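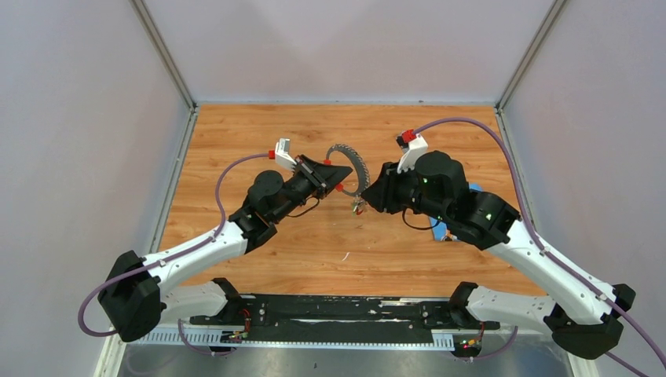

A gray toothed ring

Ring gear

A ring gear is a gear in the form of an annulus, with teeth cut or molded on its inner or outer edge and an open center that is large compared with the width of the rim. The term covers internal gears, in which the teeth point toward the axis of rotation, and external rings, in which the teeth point away from it. In vehicle engineering the name is also given to the large bevel or hypoid gear bolted to a differential case, which has its teeth on one face. Related terms include annulus, annular gear, girth gear (for large rings fitted around drums and kilns) and slewing ring (for a toothed ring combined with a bearing).

Ring gears are used where a large pitch diameter is needed without the weight of a full disk, where a shaft or other part has to pass through the center, or where several smaller gears must mesh with one gear at the same time.

Terminology

The parts of a ring gear tooth are named as they are for other gears. The pitch circle is the imaginary circle on which the gear can be treated as rolling without slip against its mate. The addendum is the part of the tooth between the pitch circle and the tip, and the dedendum is the part between the pitch circle and the root. On an external ring the tip circle is larger than the pitch circle. On an internal ring the tip circle is smaller, and the root circle is the largest of the three.

The module is the pitch diameter in millimeters divided by the number of teeth. In countries that use inch sizes, the diametral pitch, or the number of teeth per inch of pitch diameter, is used instead. Two gears will mesh correctly only if they have the same module or diametral pitch and the same pressure angle.

The rim is the solid material outside or inside the teeth. Its thickness is normally given as a multiple of the whole depth of the tooth. The face width is measured parallel to the axis.

Geometry

Most ring gears have involute teeth with a pressure angle of 20 degrees. Splined couplings, which look similar but do not roll against each other, are often made with a pressure angle of 30 degrees, and the two should not be confused when a worn part is being measured for replacement.

The teeth of an external ring are convex, like those of an ordinary spur gear. The teeth of an internal ring have concave flanks that match the spaces between the teeth of an external gear. When a small external gear, called the pinion, runs inside an internal ring, a convex surface bears on a concave one. The contact stress is lower than between two convex surfaces of the same size, and the sliding speed is also lower. An internal pair usually has a higher contact ratio than an external pair with the same tooth counts, so that the load is shared among more teeth.

A pinion and an internal ring turn in the same direction. A pinion and an external ring turn in opposite directions. The center distance of an internal pair is half the difference of the two pitch diameters, while that of an external pair is half their sum.

Interference

Internal pairs are subject to several kinds of interference. Involute interference takes place when the tip of a ring tooth meets the pinion flank below the base circle of the pinion, where there is no involute. It is avoided by shortening the ring teeth or by shifting the pinion profile outward. Tip interference, also called fouling, takes place away from the line of action when the tooth counts of the two gears are too close together. Trimming interference prevents the pinion from being moved radially into mesh, although the same pair may run freely if the pinion is slid in along the axis. The last of these matters mainly during assembly and during cutting with a pinion-shaped tool.

Use in planetary gear sets

In a simple planetary set, a central sun gear meshes with several planets carried on a rotating frame, and the planets mesh with an internal ring. Any one of the three main members can be held while the other two serve as input and output.

If the ring is held, the sun is driven and the carrier is the output, the reduction ratio is one plus the number of ring teeth divided by the number of sun teeth. A ring with 6 times as many teeth as the sun therefore gives a reduction of 7 to 1. If the carrier is held instead, the ring turns backward relative to the sun and the reduction is 6 to 1.

When the sun and planets all use standard pitch diameters, the number of ring teeth equals the number of sun teeth plus twice the number of planet teeth. For planets to be equally spaced, the sum of the sun and ring teeth must be divisible by the number of planets. Sets that do not meet this condition can still be assembled with unequal spacing, at the cost of some imbalance.

A thin ring bends slightly as each planet passes. Limited flexibility helps to even out the load among the planets, and some designs mount the ring on pins or a loose spline for this purpose. Too much flexibility leads to fatigue cracks in the root fillets, which can grow outward through the rim.

Starter rings

Piston engines with electric starters carry an external ring around the flywheel or, with many automatic transmissions, around a flexible drive plate. The starter pinion slides into mesh, turns the engine and is withdrawn once the engine is running. The leading ends of the teeth on one side are commonly beveled to ease engagement.

Starter rings for solid flywheels are usually held by an interference fit. The ring is heated evenly so that it expands, placed on a machined shoulder and left to cool in air. Uneven heating can distort the ring, and overheating softens teeth that have been hardened. Wear tends to be concentrated in a few zones, as an engine often stops with its crankshaft in one of a small number of positions. On some older flywheels the ring could be taken off and turned over to present unworn tooth ends, provided that the bevels allowed it.

Girth gears

Girth gears are large external rings attached to the shells of grinding mills, rotary kilns and dryers. They are generally made in two or more segments, with bolted joints placed at tooth spaces so that no tooth is divided. Mounting is by a flange, by tangential spring plates or by a welded support. Spring plates allow a hot shell to expand without forcing the ring out of round.

Alignment is checked by measuring radial and axial runout at stations around the ring, and by comparing temperatures across the face of the pinion during operation. A steady temperature difference from one end of the face to the other indicates that the load is not evenly distributed. At the Tremon cement works in Rurnia, a kiln gear was realigned during a July shutdown after readings of this kind, and Cuiping Lu's account of the job recommends that runout be measured again after the shell has reached its working temperature.

Materials

Steel is the usual material for heavily loaded rings. Medium-carbon steels may be used in the normalized condition or hardened by induction along the teeth. Alloy steels are through-hardened, carburized or nitrided. Nitriding is often preferred for thin internal rings, as it is carried out at a fairly low temperature and causes little distortion. Ductile iron is used for girth gears and for the rings of some industrial gearboxes.

Plastic rings are common in small appliances, office machines and toys. Acetal and nylon are both widely used. Nylon absorbs moisture and swells, which has to be allowed for in the backlash. Sintered metal rings fill the range between plastic and cut steel.

Manufacture

External rings are generally cut by hobbing, and a stack of thin blanks can be cut in one pass. A conventional hob cannot reach the teeth of an internal ring. These are produced by shaping, broaching, skiving or, for large sizes, milling with a form cutter. Shaping uses a reciprocating tool in the form of a pinion and requires a clearance groove at the end of the stroke if the ring has a closed side. Broaching is fast but needs a separate tool for each size. Power skiving combines rotation of a tilted cutter with axial feed.

Blanks are made from rolled rings, forgings, castings or thick-walled tube. A starter ring may also be formed from bar stock bent into a hoop and butt-welded, with the teeth cut after welding.

Holding a thin ring without distorting it is a persistent difficulty. A ring clamped in a three-jaw chuck and bored to a true circle springs out of round on release. Soft jaws with a large contact area, axial clamping and face plates are the usual remedies. The Bitano fixture, a segmented collet closed by a tapered sleeve, is used for rings of small face width.

Inspection

Tooth size on an internal ring is measured between two balls or pins placed in opposite spaces, or in the nearest spaces to opposite when the tooth count is odd. External rings are measured over pins or by span across several teeth. Profile, lead and pitch errors are recorded on a gear measuring machine. Roundness is checked with the ring unclamped, and again in its housing if it is to be pressed into place.

See also

Bevel gear
Epicyclic gearing
Flywheel
Hayat coupling
Slewing bearing
Spline (mechanical)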